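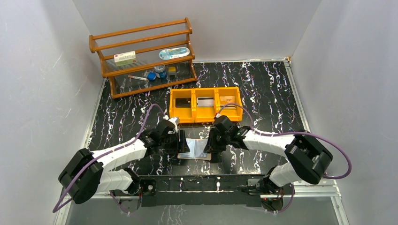 The two-arm packing cell at Skermont, with a bag on the floor between the grippers.

Tiruwork Kumsa has packed small orders at Skermont long enough to have outlasted three software systems, and she was not in a hurry to be impressed by the fourth thing management wheeled in.

"They said it would take the boring part," she says. "I asked which part that was. I got a slide."

The cell is a boxed-in bench with two white arms on a black bar. The idea is that the arms pick small goods from a rack and a divided bin and get them into bags, and people do everything else. Everything else, as Kumsa sees it, has grown. Somebody has to fill the rack, put things where the arms expect them and step in when a bag folds over on itself.

"A bag is a horrible thing to pick up," she says. "I lick my thumb. It can't."

Before the cell, a good packer on her line did 800 orders a shift. The target for a person working alongside the arms is now 700, which sounds like relief until you ask who gets the orders the arms don't take. "The ugly ones," Kumsa says. "Glass, odd shapes, the customer who wants a note in it. I used to get an easy one in between. Those were my rest."

Sohail Usmani, the operations manager who signed for the equipment, disputes this, up to a point. He says the mix of orders has changed for other reasons and that no one has been let go. Will anyone be? "We have no plans," he says. I ask whether that is the same as a no. He says it's the answer he has.

He is more comfortable talking about wrists. Over 100 complaints of hand and arm pain went into the log last year, he says, and he expects fewer. When I ask to see this year's log, he says it is too early to compare. It's February, so fair enough, but the brochure in the lobby already promises healthier staff.

Sumeya Lemma, who moved from the line to minding the cell, got a new title and the same pay. She likes the work better. "It's interesting, I won't lie. But when it stops, they look at me, and I had two mornings of training."

Her request for a pay review is with Usmani. He told me he hadn't read it yet.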